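The Second Life of the Fruit Bowl

Giorgia Fontana kept the toy fruit from her daughter's play kitchen for eighteen years, through two moves and one very determined garage sale, and when I asked her why she laughed and said she'd simply never found the right person to give it to. I knew what she meant. There is something about play food that makes sensible adults go soft.

I grew up in Pillby, where my grandmother kept a tub of it under the stairs for visiting cousins, and I can still tell you which pear had the tooth marks (mine, I'm afraid). So when Giorgia's first grandchild arrived last December and the old set came out of its box, I invited myself over for the afternoon to help sort it, and brought a cake by way of apology.

We began with a wash, warm water and a drop of dish soap, the way you'd do good glasses. Stalks and leaves want a soft toothbrush. Then everything goes on a tea towel while you have your coffee, and you must let it have the whole coffee, seams hold water longer than you'd think.

Storage is where families fall out. Gerardo, next door, swears by a drawstring bag, which to my mind is how you end up with a lemon behind the couch until Easter. I'm for a clear plastic container, low enough that small hands can reach the bottom, and kept to one kind of food. 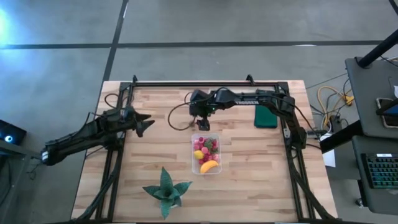 Berries are the ones that wander, being small and a lovely colour, and I'd keep them with the bigger fruit so there's always something to hunt for. Bananas can go in last. A sturdy wooden table makes a fine shop counter, and a sponge nearby lets the shopkeeper wipe up between customers, a job Giorgia's daughter apparently loved more than the selling.

The grandchild is still too little for any of it, of course. Giorgia has put the fruit on the low shelf by the window anyway, next to the toy till, which needs a new spring.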